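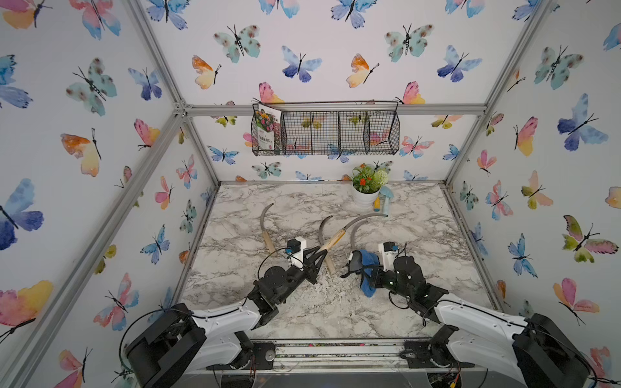
Left gripper opened on its own, dropped a sickle. Anyone else?

fencepost_66
Two-arm cell, wiping down garden sickles. Left arm holds the handle, right arm does the blade with a cloth. On Monday the left gripper let go halfway through a wipe. No error, no stop, the right arm carried on wiping at nothing. Blade landed flat on the table and stayed there, but I'd had my hand in that space not long before to turn one over. Controller is the Semura, latest firmware. Log says "grip OK" the whole way through.

marlpit
"Grip OK" only means the motor got to the width you asked for. It has no idea if there's a handle in there. I'd stop trusting that line altogether.

fencepost_66
The Semura manual says it's a force check.

marlpit
The manual says a lot of things. Put a pencil in it and see what it reports.

oddjob_tess
We had this on a Pramton cell last winter and it was the cable. It loops between the two bases, and every time the right arm swung low it tugged the connector. Grip lost power for a blink and came back. Nothing in the log because the log only writes every 9 seconds.

halfmoon
Not convinced it's the cable. If power dropped, most of these stay shut, the gearing holds them. To open, something has to tell it to open. Check whether your script sends a release when the wipe count ends.

oddjob_tess
Ours didn't stay shut. Worn gears maybe, but it didn't.

fencepost_66
Ran it 29 times last night with the blades taped up. Let go twice. Both times the right arm was pressing hard near the tip. Script only has one release in it and it's at the very end.

halfmoon
Twice in 29 and you were reaching in there bare-handed?

fencepost_66
Arms were paused.

halfmoon
Paused isn't off. Kill the power or keep out.

marlpit
Pressing at the tip is a long lever on a wooden handle. So it may be slipping and not opening at all -- did you see the fingers move?

fencepost_66
First time yes, definitely. Second time I'm less sure.

kettlebrook
Sobczak sell rubber finger pads that would sort the slipping. Usent do a grip monitor too.

marlpit
A monitor that reads the same number from the same motor. Save your money. Pads, fine.

oddjob_tess
Still say wiggle the cable first. It's free.

fencepost_66
Wiggled it for a good while with the gripper closed on a broom handle. Opened once, on wiggle 13 or so by my tally. So that's the first one explained, I think. New cable ordered, tape stays on the blades, and I've turned the wiping force down. Will post when I've run it again.

halfmoon
One out of all that wiggling doesn't prove much. Run it with the new cable and the old force before you change anything else, or you won't know which it was.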